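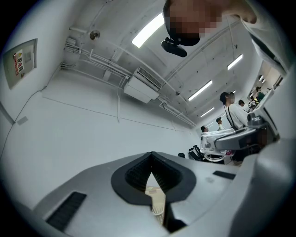
The workroom at Wako: panel box on the left wall, pipes and conduits overhead.

From: Yolotzin Gallegos
To: the Fadley small workrooms list
Subject: Re: Boxing in ceiling pipes, yes or no?

On July 22, 2022, Refugio Nava wrote:

> Hi everyone. We finally have the keys to the new room on Emotdale and
> I'm already losing sleep over the ceiling. There are pipes and conduits
> all over it, plus an air conditioner hung right in the middle of them.
> The landlord says we can box it all in if we pay for it. I have a quote
> for the drywall that I don't love. My questions:
>
> 1. Has anybody left theirs exposed and been happy with it?
> 2. How do you get enough light on the benches without shadows?
> 3. Does the dust drive you crazy?
> 4. We mostly do small parts and fittings. What do you put on the bench
> top so they don't wander off?
>
> Refugio

Refugio, congratulations!! A new room is the best kind of headache, and I've been hoping somebody would bring up ceilings for ages. Leave it open. Please leave it open! I've been at Wako long enough to have gone through all four of your questions myself, and I'll take them more or less in order, with a detour or two.

Leaving the pipes alone

Ours is white wall, white ceiling, white pipes, and once they're all the same color you'd be surprised how calm it looks. I moved in ready to hate it. We had the same thing you've got, a whole bundle coming across from the left wall with bends and clamps everywhere and the air conditioner stuck up there in the thick of it, and my brother Abundio (some of you know him from the old chair repair thread) talked me into waiting one summer before spending a cent on drywall. I spent the money on paint and shelves and never looked back.

The practical argument is that you can get at things. When we had a drip in our first November I was up the ladder with a flashlight and found the joint in 10 minutes. I put a strip of tape on it, called the building office, and their plumber went straight to the tape. With a boxed ceiling I'd have been cutting holes and guessing. And if your round detector up there ever needs swapping, you'll want a clear way to it too.

One thing I would ask the landlord before you paint: find out which runs are yours, which are the building's, and whether anything has to keep its color for safety reasons. Get the answer in writing. Ours took a week and cost nothing.

The other thing is the panel box. Keep the wall under it clear, all the way to the floor, and don't let anyone talk you into a shelf there. We lost a nice stretch of wall to that rule and I still think it's the right one. There's a thin cable running down the wall under ours, and I'd like to tidy that into a straighter line one of these days. Yuzuki Takeda, who set up the room with me, put tape on the floor around the area on our very first day so that we'd stop parking the cart in it. It works on me about half the time.

Light

Okay, light! My favorite. Fluorescents on the ceiling do nearly everything for us. They go back down the length of the room, and because the walls and ceiling are white you get light coming at the bench from every direction. When I compare it to my old basement with the one bulb, I could cry.

What overhead light won't do is show you a scratch or a stress line in something clear. We handle a lot of bent clear plastic, little arched covers that go over other parts, and under even white light a bad one looks exactly like a good one. You have to pick it up and tilt it until the bright line along the rim slides around, and then anything wrong jumps out at you. 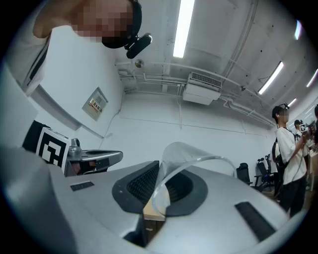
So I keep one spot on the bench for looking at clear parts, and I've learned a few habits there that I'd pass along to anyone. Hold the piece by its edges. Lift it up between you and the ceiling lights and turn it slowly, a whole turn, even if you think you've seen what you need to see. Then do it again the other way up. I was skeptical about the second pass until I went through a batch of 57 covers twice and pulled three more on the second go. Metal fittings get the same treatment, though they're much easier, as a little shiny cylinder will tell you everything the moment you roll it.

If your benches end up in shadow, try moving the bench before you buy a lamp. We shifted ours 30 centimeters toward the middle of the room and it made a bigger difference than the clip-on light I'd been so proud of. The clip-on light now lives in a drawer. (Anyone want a clip-on light?)

Dust

Yes, there's dust. I won't pretend otherwise. It collects on top of the pipes where you can't see it, and then one day the air conditioner kicks on and you get a soft gray present on your work. I go over the runs with a long-handled duster and a damp cloth every few weeks, starting from the wall and working toward the air conditioner, with an old sheet over the benches. It takes me around 30 minutes if I don't stop to admire the place, and I always stop to admire the place.

Rinse the grille of the air conditioner too, if yours comes off. Check with whoever services it first. Do the pipes before the grille, never the other way around. I did it the wrong way for the entire first year and couldn't understand why my clean grille was filthy by Monday.

Clear plastic is a dust magnet, by the way, so anything we've already checked goes straight into a lidded box. Randi Sandberg wrote to the list a while back about lining hers with flannel, and I copied her that same evening. Randi, if you're reading, it's still going strong! 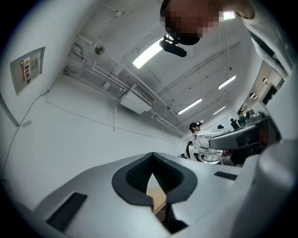
Bench tops and runaway parts

You asked what to put on the bench. I have Opinions. Plain light-colored tops are wonderful for finding dropped bits, and I'd pick one over dark every time if you work with metal. For clear parts I go the other way and lay a piece of dark cloth down, otherwise I'm patting the table like someone hunting for their glasses.

I'm also very fond of perforated board. Mine came from Favero as offcuts, and the holes are just the right size to stop a small fitting from rolling while letting the crumbs and filings drop through. Put a tray under it! I didn't, the first week, and swept the floor more in those five days than I had all spring.

For sorting, shallow trays with rounded corners beat deep bins. We went through something like 400 fittings before the last holiday and I could get every one out with a fingertip. With the deep bins I'd have been tipping them out onto the table each time, and that's how things end up under the radiator.

Refugio, could you send the length and width of your room, and say which wall your panel is on? I'd love to help you work out the benches, and I have leftover graph paper and no self-control. If the landlord sends you a drawing of the pipe runs, put that up too, as I know Yuzuki will want to see it.

Does anyone have a good long-handled duster to recommend? Mine is losing its head.

Yolotzin
Wako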